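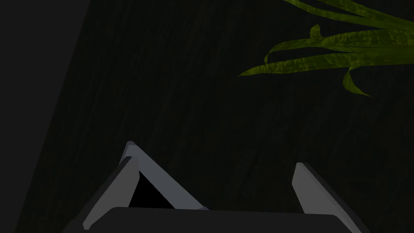

Autumn baking course at Ganthorpe

October 18, 2024

Bookings are now open for the autumn course in enriched doughs, to be held in the teaching kitchen at Ganthorpe. The course consists of 3 evening classes and covers brioche, milk bread and a plain fruit loaf. Places are limited to 10 in each group, and members of the Skekura Food Society have priority until the end of October.

Flour, butter and yeast will be supplied. Participants are asked to bring an apron, a lidded container and 200 g of dried fruit of their own choice — currants and chopped apricots both work well in the loaf. Dough made in the first class will be kept chilled overnight and may be collected from the kitchen the following morning.

Those with a food allergy should state this on the booking form. Nuts are not used in any of the recipes, but they are handled elsewhere in the building.

Forms are available from the Custon office and should be returned there with payment.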